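9/29/19
By Fitriani Ismail

Who Gets to Read the Minutes? Public Access to Town Council Records in Grerngate and Plullside

When I started this project I thought it would be a fairly quick one, because both towns say on their websites that council records are open to everybody. I had pictured myself downloading a pile of minutes over a weekend and getting straight to the interesting part (what people argue about, and how often they change their minds). It took me most of the summer, and I'd like to tell you a little about why.

Grerngate puts its minutes online as scanned pages. I found 1082 separate files, going back 17 years, and you can't search inside any of them. If you want to know when the council last voted on the bus shelter money, you open the files one by one and read. They are all there, though, and I grew quite fond of them by the end, coffee rings and all.

Plullside works the other way around. Its records sit in a system called Tronance, which has a very nice search box and brings up results in a second or two, but only for full council meetings. Subcommittee records have to be asked for by letter. I sent four letters. Two were answered within the month, one was answered with the wrong year, and I am still waiting on the last, so if it comes in October I will add a page at the back of this report.

I also wanted to know whether residents use any of this, so I spent several afternoons at the Latuheru branch library talking to anyone kind enough to stop. Most of them had never looked for a council record. The ones who had were nearly all trying to settle something close to home, like a fence, a tree or a parking rule, and they usually ended up phoning the clerk.

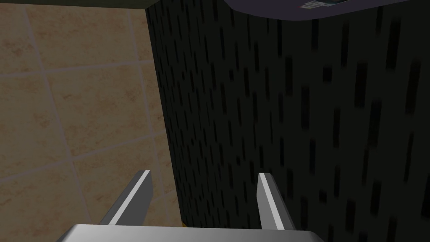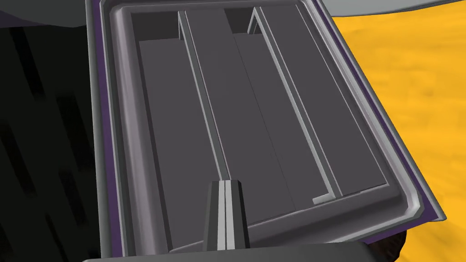 My teacher, Sutrisno Pasaribu, asked me early on which of the two towns I would call more open, and I kept changing my answer right up to the last draft. Grerngate publishes more and Plullside publishes better. A person with plenty of time is well served by the first, and a person with a single question about a full council vote is better off with the second. If I could ask for one thing from each, it would be searchable text in Grerngate and the subcommittee papers online in Plullside. The report is limited to 3000 words, so the tables of request dates are in a separate folder, and I'm happy to share them with anyone who would like to check my work.

Contact: Fitriani Ismail, care of the school office | © Fitriani Ismail | Back to top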